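4. Setting up the hall for a public meeting

Drondonitz Residents' Forum - organiser's guide, section 4 of the set
Last gone over February 15, 2019 (M. Semeniuk). Sections 1 to 3 cover booking, posters and inviting your councillor. Do those first.

Before you start

You need the key, the speaker list, the sign-in sheets, the question cards and the Plelance mixer in its case. Two people can do the whole set-up. One can, but slowly.

If the meeting falls in an election period, stop and read 4.6 before you put a single chair out. Different rules for who sits at the front.

4.1 The room

1. Lights first. Switches are behind the left-hand door, not by the stage. The stage ones only do the stage.
2. Chairs in two blocks with an aisle down the middle, wide enough for a wheelchair and somebody walking next to it.
3. Leave gaps in the front row and the back row for wheelchairs. Don't put all the gaps at the back, people complained in the Bozkurt ward meeting and they were right.
4. Side doors unlocked and clear. Check them from the outside too.
5. Sign-in table just inside the main door. Far enough in that the queue doesn't stand in the rain.

CAUTION: The room is licensed for 300 people. That is seated and standing together, including speakers and whoever is on the door. When you reach it, close the door and tell people there will be written notes. Do not let "just a few more" in. Refusing your own neighbour is horrible but it is the organiser's job.

4.2 The front table

1. One long table, on the floor and not on the stage. The Forum voted on this. Councillors up on a platform looking down at people who came to complain about the bus cuts - bad start to an evening.
2. Chair of the meeting in the middle. Speakers either side, in the order they speak, left to right as the audience sees them.
3. Name cards facing the audience. Surname and role. For councillors put the ward, leave the party off unless it is a hustings.
4. Water and a glass each.
5. Nothing else on the table. No leaflets, no petitions, no rosettes. Leaflets go at the back, see 4.5.

Note: if a speaker cancels on the day, take the chair away. Do not leave an empty one with a name card as a point-scoring exercise. It was done once with the Drillero quarry meeting and the council press office wouldn't return our calls for months.

4.3 Sound

1. Mixer on the small table by the wall socket, stage left. Everything OFF before you plug in.
2. Channel 1 is the chair. Channel 2 is shared by the speakers. Channel 3 is the roving mic for the floor.
3. Turn the mixer on, then the speakers. At the end, the other way round - speakers off, then mixer. Otherwise you get the bang.
4. Bring each channel up to halfway, and have someone talk from the seats furthest away. Talk normally, don't say "one two".
5. New batteries in the roving mic every meeting. Every one. Old ones go in the tub for recycling.
6. Switch the hearing loop on. Separate switch, grey box under the stage steps, green light when it's working. If there's no light say so at the start of the meeting so that people can move closer.

CAUTION: Tape down any cable that crosses the aisle. All of its length.

4.4 Questions from the floor

Questions are taken on cards and from the roving mic, turn and turn about. We used to do mic only and heard from the same half dozen men each time. Şükran Güneş brought in the cards and they have stayed.

1. Put a card and a pencil on every chair before doors open. There are 52 pencils in the tin so for a big meeting it's one between several, ask people to share.
2. Card stewards collect during the first speaker, and again during the second.
3. Sort into subjects at the side. Don't throw any away, not even the rude ones. All cards go in the envelope and the envelope goes to the secretary.
4. Hand the chair the sorted cards, biggest pile on top.
5. Mic steward holds the mic. Never hands it over. The person speaks into it, you keep hold, and when the time is up it's easy to step back.
6. Time limit is two minutes for a question and three for an answer. Chair's bell at the end of each.

Note: questions in Turkish or Ukrainian are welcome. Fadime Altıntaş and Myroslav Semeniuk will interpret if asked beforehand. Interpreting time does not come out of the two minutes.

4.5 Leaflets and petitions

1. Leaflet table at the back, open to any group as long as the leaflet says who printed it. Check for the printer and promoter line.
2. Wipe the table first and dry it. Paper sticks.
3. Petitions get one end, leaflets the other.
4. No one stands behind the table during the meeting itself. Before and after is fine.
5. Anything left at the end is put in the box by the door for a week, then recycled.

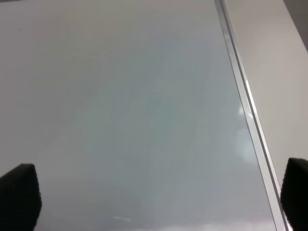 Fig. 4.1 Smooth, pale grey surface, no markings.

4.6 Election period - what changes

From the day the notice of election goes up until polling day, any meeting with candidates on the front table is a hustings.

1. Invite all of the candidates for the seat, in writing, same wording, same day. Keep copies.
2. Draw lots for seating and for who speaks first. Do it in front of at least one candidate's agent.
3. Equal time. Defne Ertürk keeps the stopwatch and her word on it is final.
4. Candidates who didn't reply - chair reads their names out once at the begining and moves on.
5. A sitting councillor who is also standing is there as a candidate. Name card says candidate.
6. Write down what you spent on the room and the printing, and keep the receipts with the copies.

CAUTION: If you are not sure whether something counts as campaigning, ring the elections office at the council before the meeting. Not after.

4.7 Packing up

1. Mixer back in the case, leads coiled, not wrapped round the hand.
2. Sign-in sheets in a sealed envelope. They have adresses on them. Don't leave them in the hall or in your car.
3. Chairs back to the stacks along the wall.
4. Loop off, lights off, side doors locked.
5. Key back to Taner Uysal the same night, through the letterbox if it's late.

Section 5 is minutes and who gets a copy.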